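We use cookies to remember your table size and nothing more interesting. Accept | Manage preferences

Pilska: Frequently Asked Questions

Pilska is a tabletop game of green blocks, one red rod and a great deal of muttering. We make it in Skitotthorpe. These are the questions we get most, including several we had hoped the rulebook would settle.

What do I actually do?

Stand the blocks in a row on a flat surface, leave gaps between them, and pass the rod through a gap without touching a block. Then do it again through a harder one. It sounds like a game for patient people. Patient people tend to lose.

How many blocks go in the row?

Four for the short game. Tazi, the long version, uses 7, and you should clear the good glasses off the table first.

How straight does the row have to be?

Loose is fine. Blocks may stand a little forward or back of their neighbors, and they may be turned a bit. Anyone who arrives with a ruler is playing something else.

How wide are the gaps?

As wide as the person setting the row likes, provided the rod will fit. Most setters leave one generous gap and one mean one. You score a single point for the generous gap and 3 for the mean one, and the opponent decides which is which before you start. Arguments about this should be finished before anyone picks up the rod. 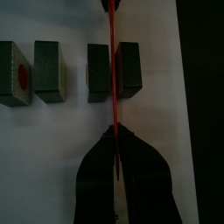

Can I play on any table?

Any flat, level one. We like white or something close to it, since dark green blocks show up well against it and so does the rod. Glass tops work but make everyone nervous. Tablecloths are legal in the sense that we can't stop you.

Why do the blocks have dots?

The dots are for scoring in Tazi. In the short game they do nothing at all, and you may face them any way you please. A red dot peeking out from the side of a block is not a hint, a bonus or a secret rule, despite what we have read online.

My rod touched a block but the block didn't move. Does it count?

Yes. A touch is a touch. House rules vary, and we have heard of families who allow "a brush," a category that seems to grow through the evening.

Can I hold the rod wherever I like?

Anywhere along its length. Beginners hold it close to the business end and find their own knuckles are now the widest thing in the gap. Holding it farther back gives more room and more wobble. We have no advice beyond picking which problem you prefer.

What happens if I knock a block over?

Your turn ends and you stand it back up yourself, roughly where it was, while everyone else tells you where it was.

I've lost the rod. Can I use a drinking straw?

For a while. Straws bend, and a bent straw can sneak around a corner in ways we consider poor form. Spare rods are in the shop and come in red. We get asked for blue. They come in red.

What ages is it for?

The box says 9 and up. Younger children manage perfectly well and are insufferable about it.

How do I clean the set?

Dry cloth, and leave the dishwasher out of it. If something sticky has reached a block, use a barely damp cloth and let it air out overnight before you put the lid on.

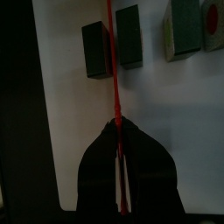 Skitotthorpe, August

Additions to this page, following the summer's mail.

Does the rod have to go straight through?

No. A lean is allowed, and so is changing your mind halfway. What you may not do is rest the rod on the table to think. Keep it moving or take it out.

May I pass the rod over the front of a block to line it up?

You may hover in front of any block for as long as your opponent's temper holds. The attempt begins when the tip enters the gap.

Is there a time limit?

The rulebook doesn't give one. A game to 11 points fits nicely between dinner and dishes, and some players have been known to stretch it until the dishes are done.

Is Rustent the same game?

Rustent is our stacking game. It shares a box size with Pilska and no rules whatsoever — please check the label before writing to us about the missing rod.

Recent pages
Tazi: the long rules
Rustent: Frequently Asked Questions
Ordering spare rods and blocks
Returns and missing pieces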